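The Drawer Everyone Has
Zyanya Zepeda talks to Raíssa Portela about still life, paper clips and the joy of a plain black cloth

Raíssa Portela is on her knees under a trestle table when I get to the Eltis Rooms, looking for a paper clip. She finds it, holds it up to me like a prize, and only then says hello.

The Saturday drawing group doesn't start until ten, but she likes to have an hour to herself with the table first. I'd been told to come early if I wanted to see the good part, and whoever told me was right. I have never seen a person so happy to be putting stationery on a piece of velvet.

Raíssa has been running the group in Sonstead since the old pottery studio moved out and left the back room going cheap. She'd taught drawing at a high school in Kekia before that, and before that she did technical illustration for a firm that made hinges and drawer runners. "Three years of hinges," she says. "I loved it! People laugh but I'd look at a hinge now and still get a little thrill. There's so much going on in a hinge."

What the group draws is small stuff. Office stuff, mostly, and the odd thing out of a kitchen drawer. There are no bowls of fruit and no wine bottles, and I ask if that's a rule.

"It's not a rule, somebody brought a pear once and we drew the pear. But fruit comes with so much baggage. You sit down in front of an apple and you've already seen a thousand paintings of apples, and you're trying to do one of those. Nobody's got a famous paper clip in their head. You have to look at the one in front of you."

She is very good on paper clips. A standard one, she points out, is a single piece of wire with three bends in it, and most people who try to draw one from memory get it wrong. She has me do it on the back of my notebook. I get it wrong. I've used them my whole working life and my drawing is a sort of snail.

"Everyone does the snail," she says, delighted.

So the first exercise for any newcomer is the snail, and then the real thing. She puts a few single clips out on the cloth with plenty of space between them, some pointing away from you and some lying sideways, and you pick one and draw it large, filling the whole sheet. Twenty minutes. Then you shift along and draw one that's facing another way. "That's when it gets interesting, because it's the same object and you think you've learnt it. Then it's turned and the loops squash up and you have to start again from nothing. I had a retired surveyor in here who went quite red over it. He's come every week since."

After the singles comes the chain. Raíssa links the clips up herself while we talk, without looking, the way other people shell peas. A chain of paper clips is, she reckons, about the best drawing lesson you can get for no money. Each link tips a bit differently from the one before. You have to decide which wire goes over and which goes under, over and over, and if you fudge one the whole length looks wrong and you can't work out why.

"You can't be vague with a chain. With a tree you can be vague all day long."

I ask about the velvet, which I'd assumed was there to look fancy. She bought it as a remnant from Gil's, the fabric place by the station, and it was meant to be the lining for a coat she never made. Before that the group used a bedsheet, then brown paper, then the bare tabletop. None of them worked for wire. On white, a thin silver line disappears, and on timber the grain fights with it. On black velvet the metal simply jumps out at you. A teaspoon on black is practically a lamp.

It does pick up everything, though. She keeps a lint roller in her bag and has more or less given up using it. Dust, fluff, cat hair, eraser crumbs, it all ends up on there and it all shows. She used to iron the cloth too, or rather steam it from the back, and she's stopped that as well.

"I thought I was being professional. Then one of the girls handed me a drawing where she'd put in every crease and every speck of fluff, and it was the best thing anyone did that term. The paper clip was sort of floating in this weather. So now I just shake it out and whatever folds turn up, turn up."

The folding screen behind the table is her other great find. It has pale panels in a woven lattice, and it came from the side of the road, on a hard rubbish night. She carried it home on her head. It was supposed to block the view of the sink and the noticeboard so people weren't distracted, and it does, but it's also turned into a subject in its own right. With the lights on it goes nearly white, and some people leave it out altogether and let the paper do the job. Others can't resist the pattern. One woman spent a whole month on the weave of a single panel and never got to the table.

"And it's got hinges!" says Raíssa. "I didn't even notice until I got it inside. I nearly cried."

By now she's on to the back row, which is where the bigger things go. She has strong opinions about the back row. It wants something you can see through, she says, so that the screen comes into it, and her favourite for this is a mesh pencil cup, the black wire kind that every office in the country seems to have bought at once. Kept empty, for preference, so the light comes through the grid. The near side and the far side of the mesh cross over each other and you get shimmery patterns that are murder to draw. She tells beginners to forget the wires completely and treat it as a grey cylinder, darker at the sides. The rolled rim you do properly.

Next to that, a glass or plastic jar of rubber bands. She has several and swaps them around. The one with the white lid is the popular one, all orangey brown, a great knotted mess of loops squashed up against the wall of the jar. People groan when they see it and then they get completely absorbed. There's nothing to do except follow one loop until you lose it and then pick up another.

"It's the closest thing we have to a life model," she says. "It's all curves and it's all squished and nobody in there is holding still for you. Well, they are. It feels as if they're not."

The group has had 23 people through it since March, which for a room this size is plenty. They sit where they like. There's a man who only wants the spoon. Raíssa understands this perfectly. A teaspoon lies there with its thin handle running off one way and that one hot highlight in the bowl, and if you get the highlight in the right spot the rest of it can be nearly nothing. She shows me a few from the folder. In one he's left the handle out entirely and you'd still know it for a teaspoon.

What surprised me, looking through that folder, was how different they all were. I'd been expecting a lot of neat grey studies. Some are that. But there's a charcoal one where the chain of clips is enormous, like something off a ship, and there's a tiny pen drawing of rubber bands that could be a map of a river delta. A boy of twelve had drawn only the gaps between things. His grandmother, who sits beside him, had drawn everything on the table and labelled it in copperplate.

I ask whether she ever worries about running out of things to put on the cloth. She doesn't. She has a biscuit tin of bulldog clips she hasn't even started on, and a tobacco tin of drawing pins, and some lovely old treasury tags a friend sent her from a clear-out. She's also had an offer of a box of 3,000 split pins from an accountant in the group who is closing down his office, and she's said yes without having any clear idea of where they'll go.

"My partner thinks I'm running a stationery cupboard. But have you looked at a split pin lately? It's got a little round head and two long legs. It's practically a person."

For anyone wanting to try this at home she has some advice, and it's cheap. Get something dark and soft to lay down, even a jumper. Stand something pale behind it. Open whichever drawer it is in your house that has the batteries and the takeaway menus in it, and take out a handful. Leave far more space between things than you think you should. Use a 2B pencil, and don't sharpen it too much. Draw one thing for a full twenty minutes before you look at the next.

"The space is the hard bit," she says, moving a paper clip sideways by the width of a finger and stepping back to look. "People want to bunch everything up in the middle so it's company for each other. I did it for years. Let the little things have some room and they get so much bigger – look, you can go and stand by the door and still see every one of those."

I go and stand by the door, and she's right, I can. She moves the spoon, moves it back, and asks if I'm staying to draw. There's a spare stool on the near side, straight across from the jar.

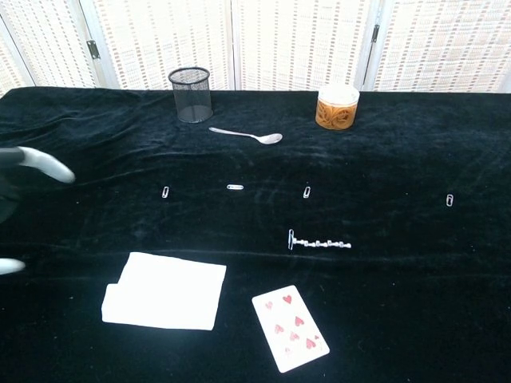
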